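Help board > Hardware > Kits and add-ons

Fovach gripper kit for CPU swaps, worth it for a small refurb shop?

Posted by Dinesh Arumugam, Jul 20, 2025

We refurb old office desktops, mostly pulling the processor, testing it, putting it back in. Boring work and hard on the fingers. Cuypers sells a gripper kit from Fovach, two fingers with toothed tips, wrist camera, software on top. They've offered it to me for a 30 day trial. Price after that is 3051 with the arm, and then the yearly support thing which I haven't even added in yet.

What I want to know is whether the grip is gentle enough on bare chips. Edges only, no touching the contacts. Also does it cope with different cases or do you end up re-teaching it for each one. We get all sorts in. The pickup is the step I care most about.

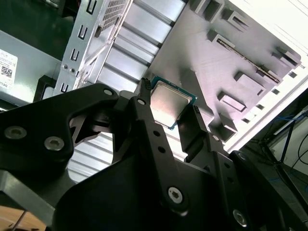

Chi-keung Huang
Had the same kit on trial last August. Short version, grip is fine, teaching is the slow part. Force setting comes way too high out of the box, turn it down before you let it near anything you can sell. The manual has this on page 206 for some reason, should be page one.

Longer version. Picking a chip up by two opposite edges is ok once the approach angle is right. Ours kept going in a bit skewed and you get a tilted chip. Not a disaster in the air but you can't lower it into a socket like that. Redo the approach pose, dont try to fix it with more force. That's how you chew an edge.

Sockets are the other half of it. The ones with a metal load plate and a wire lever are two extra jobs, plate and lever, and the kit treats each as its own routine. We taught lever, then plate, then chip. Took most of a week with one guy on it.

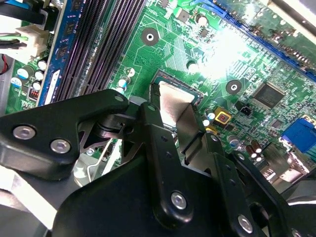 After that it's tweaking. Tall parts near the socket are what you have to watch, memory slots, capacitors, any wires flopping over. The links on the gripper are wide and they swing out lower than you expect. Tie back your cables. We left the heatsink to a person, never bothered teaching it.

Different cases, yes you re-teach, but only the start position if the board layout is the same. New layout is a new job. So if you get 500 of the same desktop it pays. If you get five of this and two of that, no.

Oh and practice on dummies first. Cuypers will throw in a plastic board plate if you ask, they don't list it. Same rough shapes as a board, nothing to short out, and you can bang into it all day.

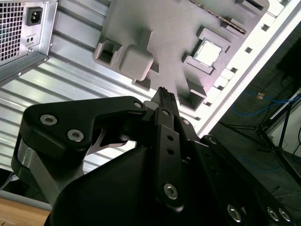
Gripper at the practice plate, case open, power supply at upper left.

Hanneke Claeys
Agree with most of that. Don't agree about the week, we were at it longer, but we had nobody who'd done any arm work before. Ask for the onsite day. It's 370 extra and I'd pay it again. The guy from Cuypers fixed our approach pose before lunch and showed us how to save it as a template, which I never found in the menus.

Two things I'd check before signing.

Spare fingertips. The little teeth wear and you want a second set in the drawer, ours took ages to arrive.

Lighting. Heat spreaders are shiny and the wrist camera hates glare. We moved one lamp and half our missed picks went away. Didn't need to buy a thing.

I also tried the Norkimix kit for a few days. Softer pads, nicer software, but the fingers were too fat to get down between the capacitors on our boards. Sent it back. For chips on open boards I'd stay with the Fovach.

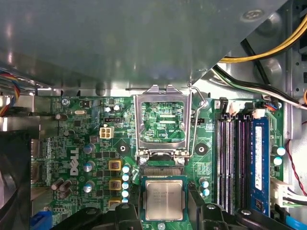 Can the trial kit be used with an arm we already own?
Depends on the wrist flange. Cuypers lends out an adapter plate for the common ones, send them the arm model and they'll tell you if it fits. You still need their controller box either way.

Toon Verbeke
we have one. its ok. loud. get the trial, if you hate it they pick it up, cost us nothing but the shipping form

Dinesh Arumugam
Thanks all, very useful. Going to ask for the practice plate and the onsite day and start with one model only, we have a big batch of the same Dells coming anyway. Will post back when the trial is thru.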